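Kinderseite - Wie geht das eigentlich?

Wer bezahlt eine neue Brücke?

Dienstag, 29. April 2025

Stell dir vor: Im Ort Brosum ist die Brücke alt. Risse im Beton, rostiges Geländer. Lastwagen dürfen nicht mehr drüber. Alle sagen: Wir brauchen eine neue! Klar. Aber wer bezahlt das?

Erstmal: der Staat. Das ist kein Mann mit dickem Portemonnaie. Der Staat sind viele - der Bund (also ganz Deutschland), die Bundesländer und die Städte und Gemeinden. Und das Geld kommt zum großen Teil von den Leuten, die hier wohnen und arbeiten. Das nennt man Steuern.

Steuern zahlst du übrigens auch schon. Echt! Wenn du ein Heft kaufst oder ein Eis, steckt im Preis ein kleiner Teil drin, der an den Staat geht. Mehrwertsteuer heißt die. Steht unten auf dem Kassenzettel, guck mal nach.

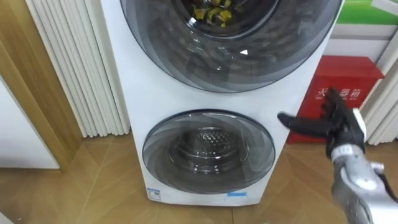 Auch Firmen zahlen Steuern. Und Erwachsene, wenn sie Lohn bekommen. Alles zusammen kommt in einen großen Topf - naja, eigentlich in mehrere Töpfe. Einer für den Bund, einer fürs Land, einer für die Gemeinde.

Und wer entscheidet?

Kommt drauf an, wem die Straße gehört. Autobahn: der Bund. Die kleine Straße vor deiner Schule: meistens die Gemeinde. In Brosum gehört die Brücke der Gemeinde, also stimmt der Gemeinderat ab. Die Leute im Rat werden gewählt. Sie streiten manchmal ganz schön lange. Lieber die Brücke? Oder das Schwimmbad? Beides geht oft nicht, weil das Geld nich reicht.

Der Plan, wofür wie viel Geld da ist, heißt Haushalt. Hat nichts mit Putzen zu tun!

Und wenn es nicht reicht?

Dann gibt es zwei Wege. Erstens: Das Land oder der Bund gibt was dazu. Das heißt Zuschuss oder Förderung. Zweitens: Die Gemeinde leiht sich Geld bei einer Bank, das ist ein Kredit. Den muss sie zurückzahlen, plus Zinsen. Zinsen sind sowas wie eine Leihgebühr. Leihst du dir 100 Euro und der Zins ist 5 Prozent im Jahr, zahlst du nach einem Jahr 105 Euro zurück.

Manchmal baut auch eine Firma und bezahlt erstmal selbst. Dafür bekommt sie später jedes Jahr Geld zurück. Manche Politiker finden das gut, weil es schneller losgeht. Andere sagen: Am Ende wird es teurer. Darüber wird viel gestriten.

Wann rollt der Bagger?

Dauert. Erst planen, dann Angebote einholen - mehrere Baufirmen schreiben auf, was sie verlangen. In Brosum haben sich Trisell und Kallio beworben. Im September will der Rat sich entscheiden. Bis dahin: Umweg fahren.

Mitreden kannst du auch. Viele Ratssitzungen sind öffentlich, da darf man zuhören. Und in manchen Orten gibt es ein Kinderparlament. Frag mal im Rathaus!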